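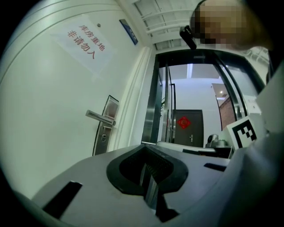 Sestow lever handle set, 8 months in

I bought the Sestow in June for our storeroom door, after the old knob finally gave up and we spent a week opening it with a screwdriver. It's a lever on a tall brushed-steel plate with the keyhole underneath, and it looks nice and plain against a white door. The red-lettered 库房重地 / 非请勿入 sign was there long before the handle, by the way, and it still gets ignored by everyone who wants printer paper!

Putting it on took me most of an afternoon. The instructions are one folded sheet with drawings the size of postage stamps, and the tall plate only covered the old screw holes once I'd moved it up a bit (so measure first, please). I had to run out for longer screws too. Kwaku Adjei from next door held the other side while I lined up the spindle, and I really don't think I could have done it alone.

But the lever itself – I love it. You can push it down with an elbow when you're carrying a box, and it springs back up with no wobble. The brushed finish hides fingerprints way better than the shiny Helalano one we have on the back office, which I wipe down constantly.

My gripes: it comes with 2 keys, and getting a third cut meant trying three shops before one had the right blank. The cylinder was also stiff for the first few weeks. A puff of graphite fixed that and it's been smooth ever since.

I looked at the Allarow set too, but the plate was shorter and would have left the old paint line showing. I'd buy the Sestow again, and I'm pricing a second one for the supply closet upstairs.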